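August 2023 – reading room notebook, crime and ghost shelf

Finished the Kudow manuscript last night, all 42 chapters. The pitch says a retired harbor pilot starts getting letters from a drowned inspector, and that the inspector knows who set the Temba hotel fire. Fine. I have read worse premises that turned into good books. I am not convinced this is one of them.

First problem is the ghost. He knows everything when the plot needs a push and nothing when it needs a delay. On page 166 he can name the night porter's brother, and in the next chapter he can't remember which floor he died on. The author calls it "the fog." I call it a missing outline.

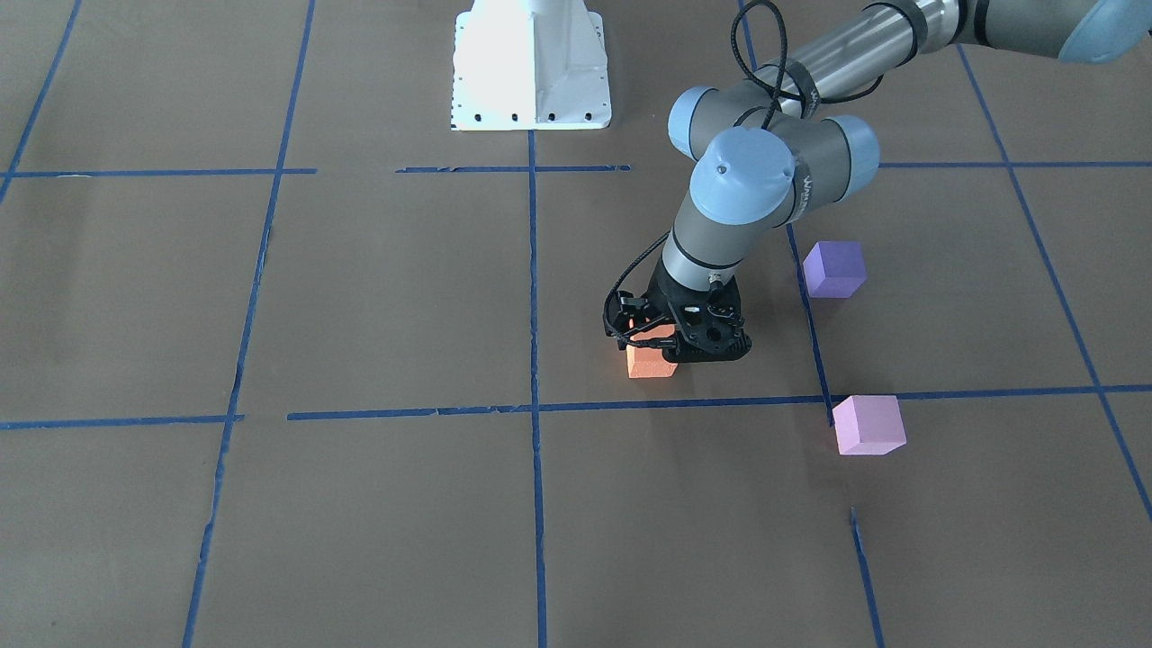

Second problem is the timeline. The fire is in September, the inquest comes before the first frost, and yet the pilot walks to it over snow. Minoru Katayama thinks this is deliberate, a hint that the pilot is already unreliable. Maybe. I asked him to show me one other place where the weather lies and he is still looking.

Witold Domański likes it more than I do. His note says the middle section, with the widow at Rondley, is the best thing we have had in all year. I reread it this morning to be fair. The widow is good. She is also gone after four chapters, and the book never gets over it.

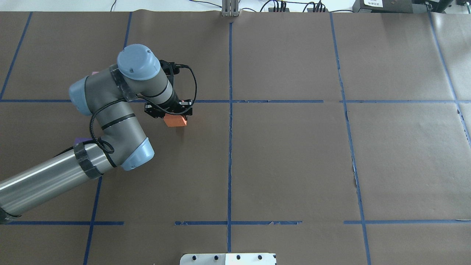 The clue plan is where I would ask for the most work. I tried to lay it out by room, since the whole solution hangs on who was in which part of the hotel, and half of the people have no room at all. What the author needs is something as plain as the blue tape on that brown paper, a rectangle for each person and each hour, and then see who is left standing in two of them. My guess is the cook. I doubt the author has noticed.

To do before the Woltutik call:
– ask for a one-page timeline, no fog
– check whether the second letter is ever opened (I can't find it)
– Minoru to reread the inquest
– Witold to write up the Rondley section, two paragraphs, no adjectives

My vote stays at no for now. I would look at another draft if the ghost had rules and kept to them.

Reading room notebook – please do not copy outside the group – Back to top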